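Tips for sharing a workbench with a gripper, from a packing room that now has several

Our packing room at Gorkorby used to run on wrists. Cups came off a stack, got turned over, got set down, and by late afternoon on a busy day your thumb let you know all about it. These days a good part of that is being handed over to machines, and a lot of us have spent this year learning to work with grippers as well as with our fingers. I love it! It has changed how I lay out a table more than anything else in my working life, so I've written down what has helped.

Start with the stack. Paper cups nest tightly, and a person breaks the seal between two of them with a little twist without thinking. A gripper only gets what you tell it. Fan the air through the stack before you put it down, and keep it away from the table edge so you can come at it from either side. Upside down is our habit, with the base of the top cup clear and easy to reach.

Squeeze less than you think. Everyone crushes cups on their first morning (I did a whole sleeve of them). Hold about halfway up the wall, stop closing as soon as the cup stops sliding, and leave it there. Foam on the fingers is worth every penny. When the pads go shiny, change them. Hamish Leckie keeps spare pads cut and ready in a Wuyts tin by the door, and swapping a pair takes less time than arguing over whose turn it is.

Give your hand a break every 30 minutes. Holding a gripper by its handle uses a different set of muscles from picking up a cup, mostly along the forearm, and you won't notice until you try to open a jar at home. We swap sides of the table at the same time, so the person who was reaching gets to stand square for a bit.

Keep cables behind you or below you. A hanging cable will sweep a light cup off the table faster than any elbow. A loop of soft tie at the table leg does the job.

Wipe down with a barely damp cloth, then a dry one. Paper picks up grit, and a cup that looks fine from the front may have a gray smudge on the base.

Talk about the dull jobs openly. At Cluveck, where I worked before, the new line simply showed up on a Wednesday and people were scared of it for weeks. Our lot were asked which job they'd give away first. Cup turning won by a mile! The person who hated it most now decides how it should be done, and she's very good at it. Pay and hours were settled before any of the equipment was unpacked, and I'd urge any workplace to do it in that order.

Label your settings in plain words. "Soft cup" and "stiff cup" beat a number every time. Ours are on a strip of Sidell tape, and new starters are up and going in 15 minutes.

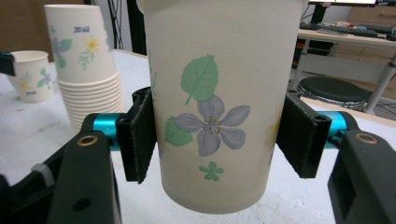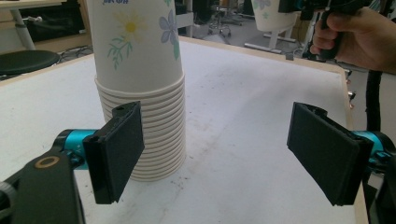 Floral paper cups and the black-padded gripper fingers, at the white table.

Reading time: 3 min

One last thing on storage. Cups kept in a cold stockroom are stiffer and slicker, so bring the next day's sleeves in the night before, especially from November on. Leave them in their wrap until you need them. If a rim has gone oval, put that cup aside for pens or screws. We have nearly 40 of those on the shelf now and I'm still finding uses for them.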